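**Paper cups and the new "compostable" promise**

31 Jan 2019

Kilier has told its office tenants that every cup in the building will be compostable by May. The notice says this will keep 2,141 pounds of trash a year out of the landfill. I'd like to know who weighed it.

Most paper cups have a thin plastic lining, and the ones sold as compostable usually have a plant-based one. That lining needs an industrial composter. Ours goes to the Omeck transfer station, which takes yard waste and nothing else. I called twice.
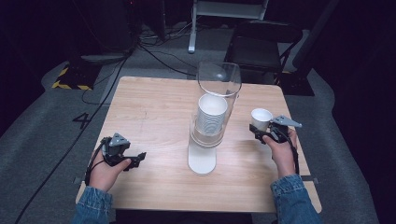
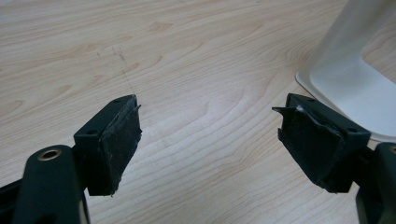

Pillex, the supplier, sent me a seven-page brochure with a lot of leaves on it. It names no facility that will take the cups. The price is clear enough: $509 a month on a contract that can't be dropped early.

Lemieux tried the same switch in its own break rooms and went back to plain mugs and a dishwasher. Mugs break and people leave them in the sink, so I don't pretend that's free either. But I can follow where a mug goes.

If Kilier has a hauler lined up, put the name in the next notice. Until then I'm treating the number as advertising, and I'd ask other tenants to hold off signing.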